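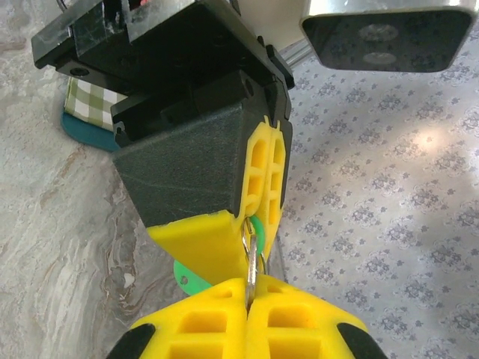 Appel à participants – étude sur la manipulation des anneaux brisés et des porte-étiquettes de clés

Publié le 5 novembre 2023
Par Pascal Moulin

Salturis recherche 12 personnes pour une étude d'usage sur un geste courant et mal documenté : enfiler une étiquette en plastique sur un anneau métallique, puis la retirer. L'étude porte sur la préhension, l'ouverture de l'anneau et le passage de l'étiquette dans la spire. Ses résultats serviront à rédiger la notice de la gamme Detby et à fixer le diamètre de fil retenu pour la série suivante.

Profil recherché

Personnes majeures, droitières ou gauchères, manipulant des trousseaux de clés dans un cadre professionnel : gardiennage, hôtellerie, gestion locative, maintenance, location de véhicules. Aucune formation technique n'est demandée. Les personnes portant des ongles longs ou ayant une sensibilité réduite au bout des doigts sont admises et sont invitées à le signaler à l'inscription. Le port de lunettes de lecture est autorisé pendant les essais.

Ne peuvent pas participer : les salariés de Salturis et de Parsa, ainsi que les personnes ayant pris part à la session de février.

Matériel

Les anneaux sont en métal argenté, les étiquettes en plastique vert, percées d'un trou rond. Le poste est une table à plateau d'aspect marbré, dégagée au centre. L'anneau est tenu verticalement, l'étiquette présentée par le côté percé.

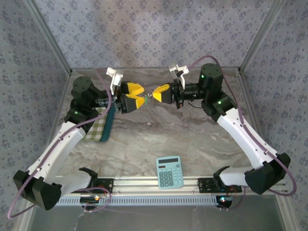
La difficulté principale se situe à l'amorce : l'extrémité du fil doit être écartée juste assez pour recevoir le bord du trou. Un écartement excessif déforme l'anneau – l'essai est alors noté comme nul et la pièce remplacée. L'usage d'un outil (pince, lame, trombone) est exclu pour la première série et libre pour la seconde.

Déroulement

1. Accueil, signature du formulaire de consentement et questionnaire sur les habitudes de manipulation.
2. Première série : pose de l'étiquette à mains nues, l'anneau étant tenu au-dessus du plateau.
3. Seconde série : retrait puis nouvelle pose, avec ou sans outil, au choix du participant. 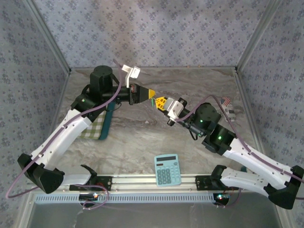 4. Entretien individuel sur la gêne ressentie, la prise et la lisibilité des consignes.

La séance dure 2 heures, pauses comprises. Elle a lieu dans les locaux de Kernstead, au rez-de-chaussée, accès de plain-pied. Les mains doivent être propres et sans crème.

Indemnisation

48 euros par séance complète, versés par virement. Les frais de transport sont remboursés sur présentation du justificatif. Une séance interrompue à la demande du participant est indemnisée au prorata du temps passé.

Données

Les temps de pose et les réponses au questionnaire sont enregistrés sous un numéro. La liste de correspondance est conservée séparément, puis détruite au bout de 3 mois.

Candidature

Adresser un message à Pascal Moulin, chez Salturis, avec pour objet « Étude anneaux ». Indiquer la main dominante, la profession et la fréquence de manipulation des clés – quotidienne, hebdomadaire ou occasionnelle. Les candidatures sont traitées par ordre d'arrivée et chaque personne retenue reçoit une convocation écrite.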